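Ticket 2698 – gripper drifts left at the start of teleop demos
Opened by: Beathag Gillies
Assigned to: Dinesh Bansal
Status: open, good progress

Beathag, 09:40
Bread roll into the wooden box, driven from the leader arm. The moment I take control the gripper hops left, so every demo begins with me steering back. I've recorded 241 of the 400 we want and would love to keep the rest clean!

Dinesh, 10:15
Lovely clear report, thank you. Does it hop if you hold the leader arm dead still while you press the pedal? And which build of Meklow are you on?

Beathag, 10:50
Still hops, held still. Build 3. Same whether I line up on the roll or on the box handle. 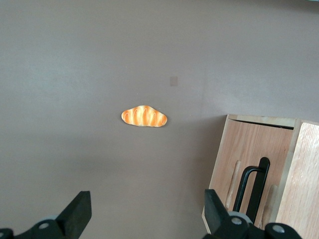
Angus had a go as well and got the same hop, so it isn't my hands. The wrist view stays smooth the whole way through, no dropped frames in the log.

Dinesh, 11:30
Brilliant, that rules out a lot. I think the leader's zero is being read before the arm has settled. Please re-home both arms, wait for the second beep, then press the pedal.

Beathag, 12:05
Oh, that's so much better! Five demos, no hop on four of them. The fifth had a tiny twitch – I may have been quick on the pedal.

Dinesh, 12:20
Great stuff. I'll put a short delay in the pedal script. Keep the old demos for now, Houshang wants to try trimming the starts.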